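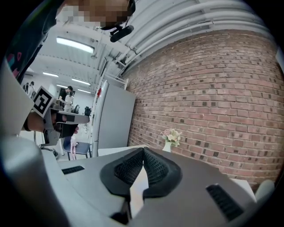 Two black pads with a grid texture, slotted vents to left and right.

Garden & Greenhouse > Watering > Set-up guides
7 min read

Section 3: Setting up your Kidau drip line from a water butt

This is the fun part. By the end of this section you'll have water creeping along a pipe and coming out, one drip at a time, exactly where your tomatoes want it, with no pump and no mains tap. It's a very pleasing thing to watch the first time (take a cup of tea out with you!).

You should already have unpacked the kit and checked the parts against the list in Section 2. If you're using the Cluvita timer, leave it in its box for now. It goes on last.

3.1 Placing the butt

Everything runs on the height of the water, so a bit of care here saves a lot of fiddling later. The instructions assume a 218-litre butt, but a smaller one works in just the same way and simply needs filling more often.

1. Choose a spot next to a downpipe and as near the greenhouse door as you can manage.
2. Clear the ground and tread it down firmly. If it's soft, lay two paving slabs side by side and check them with a spirit level in both directions.
3. Stand the butt on its base with the tap facing the greenhouse.
4. Check that the tap is higher than the tallest point your pipe will reach. The base should lift it to at least knee height. Higher is better, as long as the base is wide and solid.
5. Fit the lid and make sure it locks.

CAUTION: A full butt of this size weighs well over 218 kilograms once you add the butt itself. Never stand it on loose bricks, pallets or crates, and never try to shift it with water in it. Keep the lid locked if children use the garden.

3.2 Fitting the filter

Rainwater off a roof carries moss, grit and the odd beetle, and the drippers have very small holes. Please don't skip the filter, even for a quick test.

1. Wrap the thread of the butt tap with five or six turns of white sealing tape, going clockwise as you look at the end.
2. Screw on the filter body by hand. The arrow moulded in the side must point away from the butt.
3. Drop in the mesh cup, open end first, and tighten the clear cap over it.
4. Open the tap for a few seconds and look for leaks. A slow weep at the thread usually needs another turn or two of tape.

NOTE: Don't use a spanner on the filter body. Hand tight is plenty, and the thread is easy to strip.

3.3 Laying the main pipe

The pipe comes coiled and has strong views about staying that way. Leave it in the sun for half an hour before you start, or run warm water through it, and it becomes lovely to work with.

1. Push one end of the pipe over the filter outlet and slide the clip up to hold it.
2. Walk the pipe out to the greenhouse, keeping it flat or running gently downhill. Avoid humps. Air collects in them and the flow stops.
3. Take it in under the staging or through the gap by the door, and along the back of the bed.
4. Peg it every couple of paces. On a hot day the pipe grows a little, so leave some slack at the bends.
5. Cut the far end square with sharp scissors and leave it open for now.
6. Open the tap and let water run out of the open end until it comes clear, with no spitting.
7. Close the tap and push in the end plug.

If your bed has a corner, use the elbow joint from the spare parts bag. Bending the pipe round sharply puts a kink in it, and kinks never quite come out.

3.4 Adding the drippers

The standard kit has 47 drippers, and you don't have to use them all. One per tomato, one per pepper and two for a cucumber is a good place to begin. For a row of lettuce, space them a hand's width apart.

1. Make a hole in the top side of the pipe with the punch, pressing straight down and twisting slightly.
2. Push the barbed end of a dripper into the hole until it clicks.
3. Turn the dripper so the outlet faces the plant, a few centimetres from the stem.
4. Repeat along the line, working away from the butt.
5. Open the tap fully and wait ten minutes. Every dripper should be giving a steady drip.

CAUTION: The punch is very sharp. Hold the pipe on either side of the punch and keep your fingers out from underneath it.

Hole in the wrong place? No harm done. Fill it with one of the small blanking pegs and try again further along.

Widad Saliba, who wrote the first version of this guide, grows Akande peppers in pots on her top shelf and feeds them by running a thin side pipe upwards from the main line. It does work, provided the shelf is lower than the water in the butt. When the butt is half empty, the top pots go dry first, so keep an eye on them in June.

3.5 Fitting the timer (optional)

1. Close the butt tap and unclip the main pipe from the filter.
2. Fit the timer between the two, with its dial facing up.
3. Put in the batteries and close the cover until the rubber seal is hidden all the way round.
4. Set the first watering for 6 in the morning and the length to 20 minutes.
5. Clip the pipe back on and open the tap.

NOTE: Use only a low-pressure timer. Many mains timers need tap pressure to open the valve and will stay shut on a butt.

3.6 If something isn't right

No water anywhere: check the tap, then the filter arrow, then look for a kink near the door.

Drips at the near end only: there's air in the pipe. Pull the end plug, let it run, and plug it again.

One dripper has stopped: pull it out, rinse it in a cup of warm water and blow through it.

Green slime in the clear cap: wash the mesh cup and wrap the cap in something dark.

For spare drippers ask for part 817. Section 4 covers feeding, and winter storage comes after that.

Text revised by Shahzad Talpur

Contact us | © Kidau Garden Watering | Back to top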